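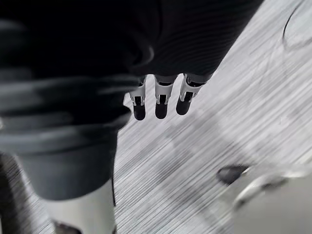 Hinduda Road turf opens at last

4 Sep 2024

Well, we finally have a new field! I went down to Hinduda Road last night for the first games on the new turf, and I've still got little black rubber crumbs in my socks. Pokance Soccer Club has been raising money for it since the old grass turned into a mud bath in December, and 471 families ended up chipping in.

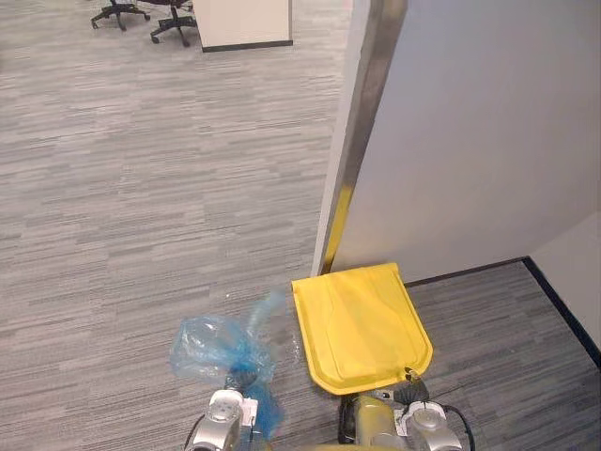 The under-tens went first, against Massawe, and lost 3-2 in a really fun game (my niece hit the post twice and will tell you so). Then the grown-ups had their turn against Vorent. We won 1-0 on a penalty that I thought was a bit soft - but I'll take it. The club says 200 people came through the gate, and the line for hot dogs went clear back to the parking lot.
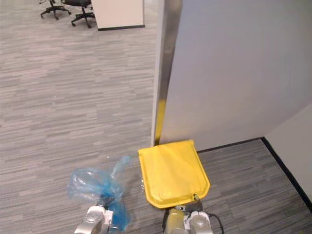 A few things to know before you head over. Metal studs are banned on the new surface, so dig out your molded cleats. Field rental is $100 an evening for outside teams. Club practice times stay the same until the lights are switched over.

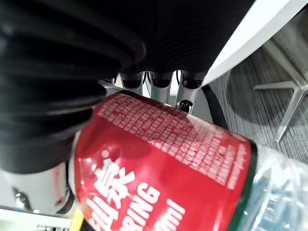 Fall sign-ups are open through the end of the month, and 129 kids are already on the list. The under-twelves still need a keeper. Gloves are on loan from the club if your kid wants to try it, the kind with black ribbed padding like the thick ridges on that gripper finger, and they run big. Bring a water bottle and shin guards to the first practice, and park on the school side.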